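Ornach Cell Guide, Section 6: Fingers and wrist camera
December - by the Carthorpe workshop
2 min read

Do this whenever the fingers have been off, or when the arm starts closing on thin air with great confidence.

1. Press stop and wait for the arm to settle. It likes one last twitch.
2. Fit both Drarnetti fingers, narrow tips up, flat faces toward each other. Snug the bolts by hand first.
3. Open the gripper fully. Wipe the flat faces and the camera lens with a dry cloth - your sleeve is not a dry cloth.
4. Run two slow open-and-close cycles. The tips should meet evenly.

CAUTION: Keep your own fingers out of the gap. The gripper can't tell the difference and has never asked.

5. Lay a zippered suitcase flat on the white work surface and jog the arm in at slow speed. Stop short of the pull tab, with a fingertip on each side of the camera view.

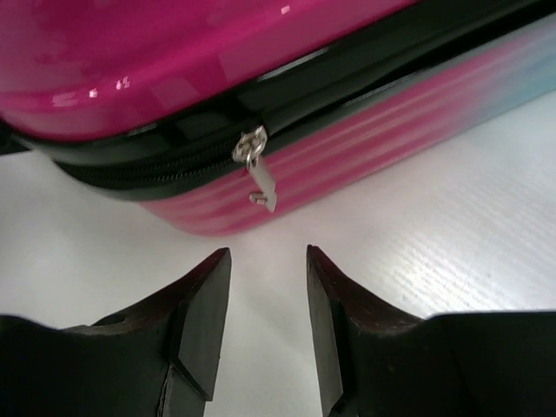 How often should the camera be re-zeroed?
After every finger change, and again every 500 cycles, whichever catches up with you first.

6. Choose Zero Camera in the Quispe menu and keep your hands off the bench for 30 seconds. Leaning counts.
7. Close on the tab at low force. If the tips land to one side, go back to step 2 and try to look surprised.

NOTE: Shiny shells throw glare. Dim the bench light before you blame the software.

Comments

benchrat: Step 3 fixed mine. It was the sleeve.

tollgate9: Ours drifted again after lunch. Loose bolt on the left finger, so back to step 2 for me.

mapleshift: Could the menu names be in the same order as the steps? Asking for the whole night crew.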